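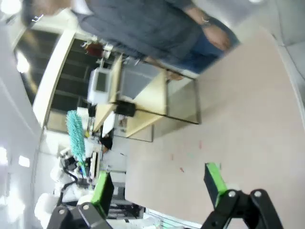

Cleaning Cell Operator (two openings)
Fastitz Contract Services, Nirik site, day shift
Posted 18 January 2026

Fastitz cleans and resets office space for tenants of the Nirik building. Dusting of shelves and desk units is moving in stages to two-armed robot stations under a program called Clistia. The position covers operation of those stations, manual finishing of the work, and recording of results. It is open to current cleaning staff first and to outside applicants after the internal window closes.

What changes on the floor

Under the present routine, one cleaner dusts, clears small scraps, wipes and inspects. Under Clistia, the arm does the dusting pass on open shelves. The operator sets up the shelf, stays at the station during the pass, checks the boards afterward and finishes by hand whatever the pass has left. Wiping, glass and anything above shoulder height remain manual work.

Less time is spent on repeated reaching and bending. More time is spent standing, watching and writing things down. Applicants should consider whether that suits them – several cleaners who tried the work asked to return to the regular crew, and did so without loss of grade.

Duties

Place shelf units on the station table and steady them by hand when the procedure calls for it.
Fit the duster in the gripper and check that the handle is held firmly.
Start, pause and stop the pass from the operator panel.
Record scraps left on the boards and scraps that have dropped to the table, as separate entries.
Move or leave small items on the shelf according to the job sheet.
Change duster heads and send used ones to laundry.
Report faults to the shift technician. Operators do not open housings or adjust joints.
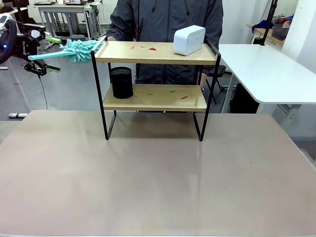 Does the operator need to know how to program?

Programming is done by the technical group. The operator selects a stored pass from a list, and everything else about the job is handled through the panel, the job sheet and the log.

Requirements

Experience in commercial cleaning, room setup or light assembly.
Ability to stand for most of a shift, with scheduled breaks.
Clear written notes in English. Entries are read by people who were not present.
Normal or corrected near vision. Much of the work is finding small pieces of paper on a tabletop.
No experience with robots is required. Training is paid and takes 12 working days, the last of them on the live station.

Pay and grading

The position is graded one step above general cleaner. Internal applicants keep their seniority date. A monthly allowance of $457 is paid once training is signed off, and continues if the station is out of service and the operator is moved to manual duties for that period.

Hours per operator are fixed for the first contract year. The agreement with the building, held through Mkhize Facilities, sets a floor of 1,981 paid hours. Hours saved by the stations may not be used to reduce that figure.

Monitoring and records

The stations are fitted with cameras that cover the table and the area directly behind it. Footage is used to review passes and faults. It is not used for attendance, pace or discipline – this is written into the site agreement, and a copy is supplied with the offer letter. Log entries carry an operator number, not a name.

Station rules

Hands may be near the shelf only during steps marked for it on the job sheet. At all other times the operator keeps arms back from the table. Any operator may stop a pass at any point and does not have to justify the stop. Stops are logged by time only.

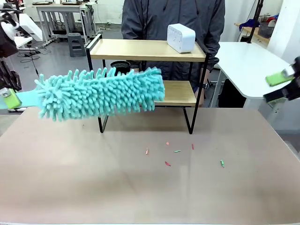

How to apply

Send a one-page letter and a work history to Ruan Fourie, site operations, Fastitz, Nirik building, or leave both at the service desk on the ground floor. Internal applicants need only the letter. State whether you are available for training in February.

Selected applicants will be invited to a paid two-hour trial at the station, which consists of one manual dusting job and one assisted job, both logged. The trial fee is $800 for outside applicants who complete both parts and the written log; internal applicants attend on shift time at their normal rate. Results are given in writing. Applicants who are not selected may ask for their log sheets with the assessor's marks.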